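Sat 18 July
By the Gruver bench desk

Kitchen tips for people who train two-armed robots on rendered worktops. Written between runs, so it's in no great order. Most of this comes out of the Bunting trials at Brullthorpe, where we kept asking the same thing: does it help to shuffle the kitchen about between demos, or are you better off with one tidy layout and a lot of repeats?

Short version. Shuffle. We trained one policy on 800 demos with everything in the same spot, and another on 600 with the layout moved every time. Same network, same training time. The 600 set did better on every layout neither had seen. The fixed set won on its own layout, and lost its head as soon as the board was turned a bit.

So, tips.

Turn the chopping board. Sounds too small to bother with. Did more for us than moving it from one side to the other. A policy that has only seen a square-on board learns to come in square-on, and then it clips the rim. Ours has a raised rim, and plenty of early failures were a finger catching on it.

Long veg and round veg want separate batches to start with. Mix later. A cucumber has a right way and a wrong way to be held, a tomato mostly doesn't, and if you mix them from day one the wrist angle comes out as a sort of average of the two. Useless for both.

Put a second one of something in. Two tomatoes, say, one on the board and one somewhere else. If the task is "the tomato on the board" you want to know early whether the policy is reading the instruction or just going for the first red thing. Ours went for the red thing until the May retrain.

Log the idle arm as well. We threw those joint readings away in the first round, thinking they were dead weight. Silly. An arm with no job still has to be kept somewhere sensible, and with no data on it the thing drifts across and gets in the way of the busy one.

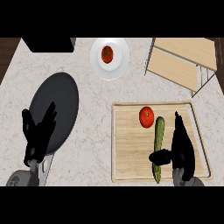 Right gripper at the cucumber, left one open over the dark round piece. Second tomato is in the bowl.

Pale worktops: go careful. Black fingers show up lovely on white marble, so your segmentation scores look great and you get cocky. Then swap in a dark top and the finger edges vanish. Render both from the start. Keep the veining on too, a plain white top is too easy and the policy gets picky about marks it's never met.

Overhead view is fine for planning, poor for height. From straight above you can't tell a gripper touching a cucumber from one hovering over it. We had a whole afternoon of "grasps" marked by eye that were nothing of the kind. Use the contact readout from the simulator for the label and leave the picture for finding out where things went wrong.

Dark pans and dark grippers, same trouble. Charcoal under black. If you hand-mark finger outlines, do the pan ones first while your eyes are fresh.

Bowls on plates. Check what happens when the bowl gets nudged. In our first build it slid on the plate like it was on ice, which taught the policy to be far too gentle. Turn up the friction before you collect anything, not after. We did it after and had to bin the lot.

Don't score it on one seed. We use 2 per layout as the bare minimum and more for anything going in a report. One seed made Ustier (our older policy, still kept as a baseline) look better than the new one for a week. It wasn't.

Write down what you changed. Board angle, which veg, where the plate went, worktop. Plain text file next to the run, one line each. Later on you will want to know why the numbers jumped and the answer is allways something like the shelf got moved.

Fingers: do the open pose before the approach, well before. Ours used to open on the way down and swat the tomato off the board. Splitting it into open, then lower, cut the swatting to nearly nothing, and it costs you hardly any time per demo.

What we don't know yet. Whether the shuffle gain holds with more clutter, as our layouts are fairly sparse with plenty of bare worktop between things. Whether it holds on the real bench, same question. And whether turning the board matters so much if the camera moves as well, becuase then you might be getting the same variety for free. Runs for the clutter one are queued.

Last bit, cutting. None of this covers cutting. Picking up and putting down only. Holding a cucumber steady for a knife needs a firmer grip and a steadier wrist, and the settings above are too soft for it. Separate page when we've got something worth reading.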